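Notebook, media analysis bench
July, entry begun 9:40

Finished a second pass through the Vesamon set. It holds 1,170 posts from channels that claim to speak for the group, collected between the loss of the last river towns and the end of spring. The draft going around says the volume proves the network has recovered. I don't buy it yet.

First problem is duplicates. When I matched captions and dropped the straight reposts, 396 items were left. That is still a lot of output, but it's a different story from the one in the draft, and the chart on its first page should be redone before anyone outside sees it.

Second problem is dating. Most of the "new" fighting clips carry no date at all, only a banner naming a season. The Klinhom clip is the worst case. It is offered as proof of a cell operating there this year, yet the trees are bare and the claim says early summer. Might be old footage with a fresh banner. Might be a wrong place name. Either way it shouldn't be holding up a paragraph on expansion.
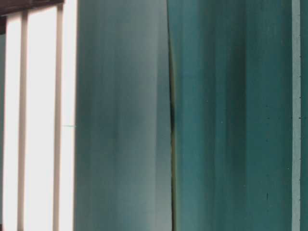 The audio statement is a harder call. The speaker mentions the Malimden prison break, so it was recorded after that, fine. But one reference to one event sets the earliest date and nothing more. The draft treats it as proof that he is alive, in charge and in touch with all the branches. Only the first of those has much behind it, and even that rests on a voice match we haven't repeated ourselves.

Ran the claims against local press for a 30 day stretch. Two of the attacks have no outside trace that I can find - no hospital report, no police notice, no angry mayor. Local coverage is thin up there, so absence doesn't settle it. Marked both "unconfirmed" and left them out of the totals.

Afternoon, about the branch pledges. The draft reads the Wulon pledge video as a sign the center still gives orders. A pledge costs the people making it very little. I'd want to see money, men or a change in tactics before calling it command. 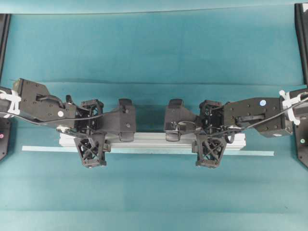
Wulon desk disagrees with most of this: the pledge came with a new spokesman and a new logo within days, and a branch that was only being polite wouldn't let outsiders rename its media office. Fair point, and I hadn't given the renaming enough weight. Still, a logo is cheap too. Asked for the dates of both changes so I can see which came first.

To do:
- redo first page chart with reposts removed
- Klinhom clip: look for older uploads, check the ridge line against maps
- repeat the voice match, using a longer sample
- change "has recovered" to "is still publishing" throughout, until somebody shows me more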